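Narow handheld grippers: right side loses pose inside enclosures

Started by ksopacua

ksopacua
Posting under my own name (Khairul Sopacua) so the Brurkar people can find this later.

We run two Narow handhelds with marker cubes. The task is lockers: reach into an open compartment, grasp, withdraw. In 20 takes the right gripper dropped tracking in most of them, always past the mouth of the compartment. The log prints "pose held" and then the track jumps when the gripper comes back out. Worst jump was 500 mm in one step. Take 1946 is the one I have been using for debugging.

The left gripper stays outside and its track is clean throughout.

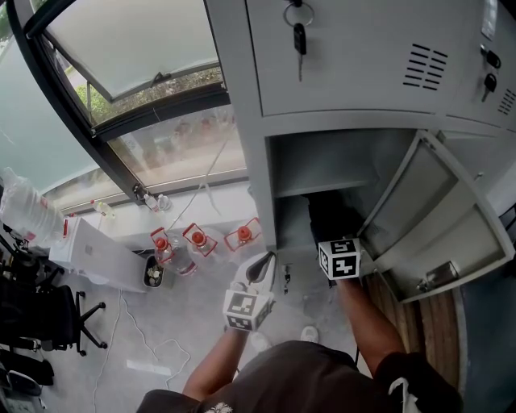

The fault that worries me is downstream. The export marks held poses as valid. We replayed one take on the arm at reduced speed and it drove toward the door at the point of the jump. I hit the stop. No damage, but the speed limit was the only thing that gave me time.

Firmware is the March release. Has anyone seen this?

d_feld
Occlusion. The cube goes into shadow or behind the cabinet edge and the solver has nothing to work with. Move the cube farther back on the body so it stays outside when the finger is in.

ksopacua
Tried that with a 2 inch spacer. It helps on shallow grasps. On deep ones the hand is in the way.

tallowpine
I don't agree that it's only occlusion. Light grey sheet metal next to a window is a bad combination. We had the same jumps on Starura units with the cube in full view, and the cause was exposure hunting. Lock exposure and gain before you start moving hardware.

d_feld
Exposure hunting gives you jitter and short dropouts. It does not give you a held pose followed by a half meter step.

tallowpine
It does if the filter coasts through the dropout. Check whether the held stretch starts before the cube is covered or after.

ksopacua
Checked on 1946. Hold starts four frames before the cube is fully covered. So you may both be partly right. Locked exposure is next.

mrq_bench
Tracking is the smaller problem here. Why is a replay allowed to execute a 500 mm step at all? There should be a per-step limit in the controller that faults and stops. We use the Nugroho bridge and it rejects anything over the configured delta.

ksopacua
Ours has a joint velocity limit only. Agreed that it's wrong. Replays are off until a step check is in.

d_feld
Also drop the held samples on export. Do not interpolate across them.

tallowpine
Short gaps are fine to interpolate. Long ones, cut the take.

d_feld
Not near a door edge they aren't.

ksopacua
Locked exposure, same locker, same reach. Hold now starts when the cube is covered and no earlier. The jump on exit is still there but smaller. Ticket filed with Narow for the valid flag. Leaving this open until they answer.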